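Workshop Tips: Cloth Handling for the Hurkville Robotics Club

These notes come from the towel-folding project, which most members reach in March after the block-stacking unit. They cover the arm bench only.

Setting up the towel

Use terry cloth for the first runs. The loops give the fingers something to hold, and a woven border makes the edge easier to find. Thin dish towels slide and should wait until the grasp is reliable.

Wash new towels twice before use and skip the fabric softener. A weight of 400 grams per square meter is a good middle choice. Heavier cloth springs open after the fold.

Keep the table covered in felt. A towel on bare laminate moves with the fingers — on felt it mostly stays where it was put.

Approaching the cloth

Bring the gripper in with the fingers pointing straight down and slightly apart. Stop the descent at the height of the pile and close slowly. The Tristlow team sets its closing speed to 20 percent for the first 16 attempts, then raises it.

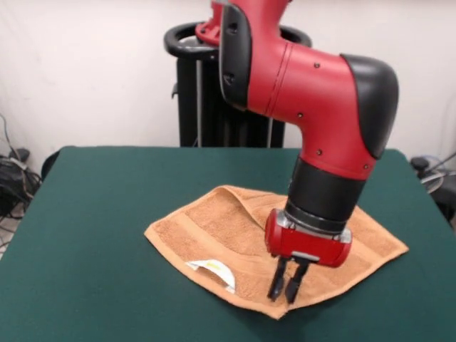
Care labels

A label that sticks out from the edge will confuse an edge finder. Turn it under or trim it at the seam. If the towel has to go back to somebody's kitchen, turn it under.

Resetting between runs

Shake the towel out and lay it down by hand in a new orientation each time. A program tuned on one starting position will fail at the Drindasetti meet, where the judges place the cloth. Log the orientation, the grasp point and the result on one line.

Lint

Terry sheds. Wipe the fingertips with a dry cloth after every 7 runs and brush the felt toward one side of the table. Tape rollers work on felt but leave residue if pressed hard.

Storage

Store project towels flat. Creases from a drawer show up as false edges. The Yin bin is for towels already cut or marked.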